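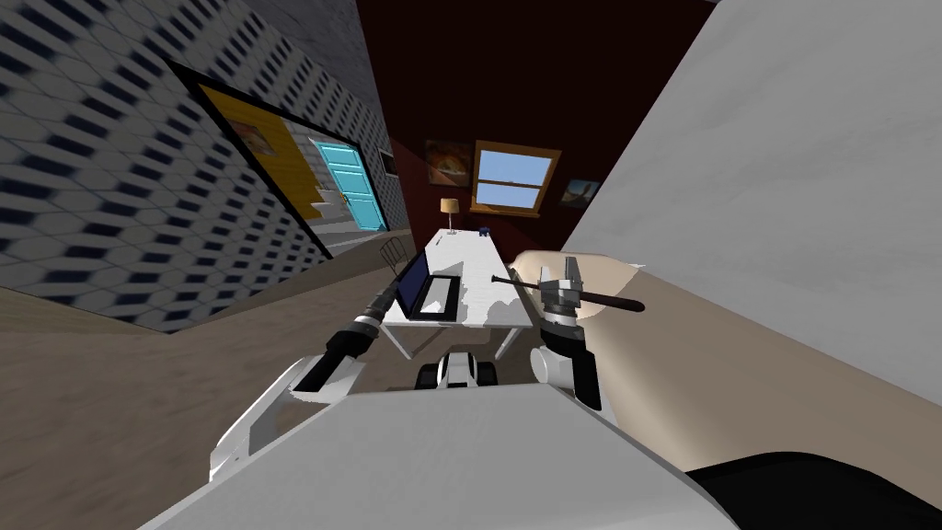 marenka_80
Llevo desde enero dándole vueltas al suelo de casa y necesito que me ayudéis a decidir antes de volverme loca. Piso antiguo, interior, con tarima de madera que ya estaba cuando entramos, y que cruje. Pero cruje de verdad, no ese ruidito simpático de casa de pueblo. La habitación donde trabajo va en la línea de la foto, suelo de madera y la mesa blanca al fondo, y entre la puerta y la mesa me sé de memoria las tablas que no puedo pisar si mi pareja está durmiendo. Hemos pedido presupuesto a dos sitios. Uno dice que se levanta todo y se pone suelo nuevo, y el otro que se atornilla, se lija y se barniza, y a correr. La diferencia de precio es una barbaridad. ¿Alguien ha pasado por esto?

tarugo_viejo
Levantar una tarima maciza por unos crujidos es un crimen, así te lo digo. Yo arreglé la de mi madre en una tarde con tirafondos finos. Localizas el rastrel, avellanas, atornillas y tapas con masilla del tono. De 13 tablas que sonaban se quedaron calladas todas menos una, y esa ya es de la familia.

Harish Mathur
Depende de lo que haya debajo, tarugo. Si los rastreles están podridos ya puedes atornillar lo que quieras, que el tornillo no agarra. A mí me pasó en el pasillo: quedó perfecto y a los 3 meses sonaba igual o peor. Marenka, pide que te levanten una tabla en una esquina antes de firmar nada. Si el que hace el presupuesto no quiere mirar debajo, busca a otro.

marenka_80
Pues ninguno de los dos miró debajo :( El de levantarlo todo estuvo en casa diez minutos y se pasó medio rato hablando por teléfono. El otro al menos se puso de rodillas y fue dando golpecitos, que no sé si sirve de algo pero me dio confianza.

Glenys Katene
Los golpecitos sirven, se oye dónde está hueco. Yo mientras tanto probaría lo del talco: polvos entre las juntas, un pincel para meterlos bien y a caminar encima. Parece una tontería de abuela y a mí me quitó la mitad del ruido en el dormitorio. Luego hay que pasar la aspiradora con paciencia, porque sale talco durante semanas, y si tienes gato ni te cuento cómo te deja las huellas por el sofá.

tarugo_viejo
El talco dura lo que dura. Y si luego quieres barnizar, a ver cómo lo sacas de las juntas. Yo ni me acercaría.

Glenys Katene
Hombre, si va a lijar de todas formas... Con un buen aspirado yo no tuve problema. Tú es que eres de tornillo para todo, hasta para colgar un calendario.

tarugo_viejo
Culpable.

Shuk-fan Chow
Otra cosa a mirar es la humedad. En mi casa crujía solo en invierno, con la calefacción a tope, y en verano ni mu. La madera encoge y se mueve. Puse un humidificador de Milten en el salón, bastante cutre pero cumple, y se notó. ¿A ti te suena todo el año, Marenka?

marenka_80
Uy, pues ahora que lo dices, en agosto no recuerdo haber ido de puntillas. Aunque en agosto estamos con las ventanas abiertas y el vecino con la tele, así que tampoco me fío mucho de mi memoria.

Harish Mathur
Con más motivo para no levantar nada todavía.

Rawiri Te Moana
Voy a llevar la contraria, que veo mucho romántico por aquí. Yo me pasé 4 años parcheando: que si talco, que si tornillos, que si cera. Al final lo levanté todo, puse aislante y un suelo laminado encima, y es lo mejor que he hecho en esa casa. ¿Que es menos bonito? Pues sí. Pero la vecina de abajo me saluda otra vez en el portal y yo voy al baño de madrugada como un señor.

tarugo_viejo
Laminado sobre el cadáver de una tarima maciza. Me voy a tumbar un rato.

Rawiri Te Moana
Túmbate, pero en mi pasillo, que no suena.

marenka_80
Jajaja, haya paz. A ver, de momento me quedo con esto: compro un higrómetro, llamo al de los golpecitos y le pido que levante una tabla del rincón, detrás de la puerta, que ahí no se ve. Y según cómo estén los rastreles, decido. Una duda más: si al final lija, ¿barniz mate o aceite? Me han hablado de uno que se llama Roltau y no encuentro a nadie que lo haya usado.

Glenys Katene
Ese no lo conozco. Aceite es precioso, pero hay que repasarlo cada cierto tiempo, y si tienes una silla con ruedas se te come la zona en nada. Para un cuarto de trabajo, barniz mate sin pensarlo.

Shuk-fan Chow
Yo aceite, y una alfombra debajo de la silla. Pero abre otro hilo para eso, que el último de barniz contra aceite lo tuvieron que cerrar.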